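Week 2: The Hot Drinks Tray

Front of House Skills, evening group
Notes to go with the Tue 1 March session

Hello all. These are my notes from the session, tidied up a bit for those who missed it (the trains, I know) and for anyone who was too busy folding napkins with the other half of the room to hear me going on about tea. Bring them with you next time, we'll be using them again for the breakfast set-up.

I started with a story, so I'll start with it again. My first job was at a conference centre called the Troncoso, and on my first morning I was handed a tray and a carrier bag full of tea, coffee and sugar and told to "make that look nice". I tipped the lot into the middle. My supervisor looked at it, tipped it all back into the bag and handed it to me again. She did that twice more before the coffee break! So if I'm picky about trays, blame her.

What goes on it

For a small meeting we're doing the basic tray: tea bags, instant coffee sticks and white sugar. Stirrers and cups sit on the table beside it. If the booking sheet says decaf or herbal, those get their own tray, please don't squeeze them in with the ordinary tea. Sweeteners the same. Milk goes out last of all, and you'll get a separate page on milk from me because there's quite a lot to say about it (jugs, pots, oat, who's allergic to what).

Before you start

Wash your hands, then wipe the tray and dry it properly. I mean properly, corners too. Paper sachets soak up the smallest drop and then they stick to the tray and tear when a guest picks one up. Wipe the table as well while you've got the cloth in your hand.

Throw out anything crumpled, split or with a bit of someone's biscuit on it. It feels wasteful, I know, but a split sugar sachet will get all over everything.

Laying the rows

Work from the far edge of the tray towards yourself. Put the first sachet down flat, then lay the next one over it so that it covers the bottom part and leaves the name showing. Carry on down like roof tiles. Keep the gap the same each time and you'll get a straight row without really trying.

Tea bags are fatter than sachets and they like to slide about. Pack them in tightly, let them lean on each other, and have all the tags facing the same way. A guest should be able to find the tea by looking at the tags.

Coffee sticks are the easy ones. Lay them sideways, one column, all the printing the same way round. Several of you had a stick or two upside down on the first go, and you can spot it from the door, so have a look over the whole column before you move on.

Sugar goes next to the coffee. Tip your sugar out on the table in front of the tray and pick from the pile, it's much quicker than fishing in the box every time. Turn each one so the words are up as you take it. Both hands, please! One to hold the pile still and one to pick.

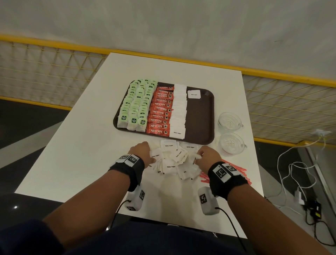
Sebastião Lopes

Getting the tea and coffee down first makes the sugar much easier, as you've got a straight edge to follow. If a row starts to wander, stop and fix it there and then. Nudge the whole row across with the side of your hand, don't try to pull single sachets out of the middle or you'll be doing it all again (ask me how I know).

Stirrers

Keep them together in a bundle until the tray is finished. They roll, they get under your arm and they end up on the floor, and anything that's been on the floor goes in the bin. Pick them up by one end only, and remember which end.

Cups

Glass cups get held up to the light before they go anywhere near a guest. Look at the bottom, inside, which is where any mark will be. If you see a mark, back to the wash, even if it came out of the machine five minutes ago. Handles all point the same way, to the right for our set-up.

For next week

Practise one full tray at home with whatever you've got in the cupboard. Time yourself if you like but I'm far more interested in straight rows than fast ones. We're in the same room, and I'll need two people to help carry the Kastard urn up from the store.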